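# Mokgethi chopping board with metal handle, and the Buvia silver-handled knife

I bought both of these in October from Skillusden, who had them together at a reduced price. I'd been using a plastic board for years and it had gone furry in the middle, so a replacement was overdue. I cook for two most nights and for more at weekends.

**The board**

Light wood with a visible grain, rectangular, rounded corners, one curved metal handle at the right-hand end. It came with a thin coat of oil already on. The instructions say to oil it again after 50 washes, but mine looked dull well before that, so I did it early.

It stays put better than I thought it would. On a smooth worktop it still slides a little if you lean on one corner. A damp cloth underneath sorts that out.

The handle is useful for hanging and for carrying the board over to the hob. It does add to the overall length – measure your sink first. Mine has to be washed at an angle. The handle also gets in the way if you like to scrape straight off that end, so I scrape from the opposite one.

Onions left a smell for a day or so. Beetroot left a stain that went with salt and half a lemon.

**The knife**

Broad blade, smooth silver handle. It arrived sharp and has needed the steel only 2 times since. The weight sits towards the handle, which I like and Marthinus Gumede, who I share the kitchen with, doesn't. He says it feels slippery with wet hands and he has gone back to his old one with the riveted grip. He has a point. I dry my hands before I pick it up.

It's good on carrots and squash, less good on tomatoes once the first edge has gone. The breadth of the blade is handy for scooping things into a pan.

**Against the Bidwood**

I had a Bidwood board on loan from Tshepo Botha for a fortnight. It's thicker and doesn't move at all, but it's heavy to lift out of a cupboard and has no handle. If yours lives on the worktop, get that one. If you put it away after each meal, get the Mokgethi.

**Potatoes**

Potatoes are what I cut most, so they decided it for me. The board has enough room to keep the cut pieces in a pile on the left and the big chunks waiting on the right, with the knife working between the two. A larger batch for soup needs a bowl alongside. Starch wipes off easily if you do it straight away and is a nuisance if you don't. Four stars for the board, three and a half for the knife.

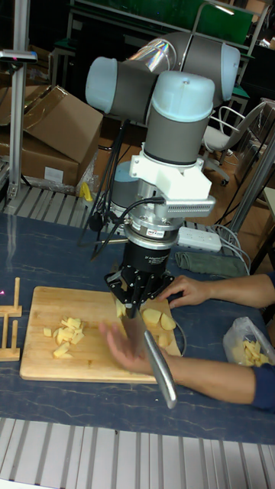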